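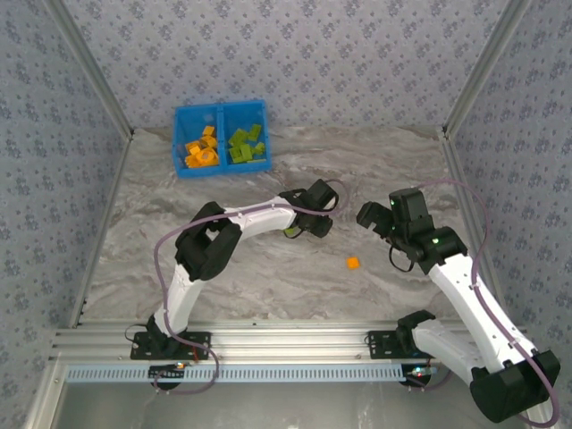 **Two-compartment sorting: notes for the Mullasley talk**
22 Nov 2020, 25 minutes plus questions

*Slide 1. Opening*

- Subject is the storage of small play blocks by color, in one bin with one partition.
- Yellow and orange on the left, lime green on the right. Leave the slide up while people sit down.
- Point to the single orange cube on the floor in front of the bin. It belongs on the left. Come back to it on slide 5.

*Slide 2. Why one bin*

The Drernent play library used to keep each color in its own tub. Tubs got separated, lids went missing, and sets were lent out incomplete. A divided bin travels as one item and gets one label. The cost is capacity: each side is half the width, so a large set needs a second bin.

Say the stock figure here: 1513 blocks at the last full count, in February. Of these, 735 were in the yellow and orange group.

*Slide 3. Sort rule*

- Color first. Shape is ignored.
- Yellow and orange share a side. They were kept apart at first, and under the old ceiling lights people kept confusing them. Merging the two removed most of the misfiled pieces.
- Ring-shaped pieces follow the same rule as cubes and rectangular pieces. No separate bag.
- Pieces go in jumbled. Stacking them in rows takes longer and the rows collapse when the bin is carried.

(Pause. Someone will ask about sorting by shape. Answer: builders look for a color first, at least at our tables. We have no data from other sites.)

*Slide 4. Fill level*

Keep both heaps below the top of the partition. Above that line, green rolls into yellow and the sort has to be redone. We set the limit at 200 small cubes per side. Mixed shapes pack less well, so use the line and skip the count.

*Slide 5. Strays*

Back to the orange cube. A stray on an open floor is easy to find if the floor is plain. On a marble pattern with gray streaks, orange and lime both stand out well. White and gray pieces would not, and Garnodus sets include both. Check those by hand.

Procedure: bin stays where it is, strays come to the bin. One pass across the floor from front to back, then one pass along the walls.

Over the trial period we logged 121 strays. Nearly all were single cubes.

*Slide 6. Labels*

Dijkstra room uses printed color names on the outside of each half. Mullasley uses a colored dot. Either is fine. Do not label the partition, the tape peels.

*Questions*

Spare bin is under the front table. Pass it along the rows, empty, and get it back before the break.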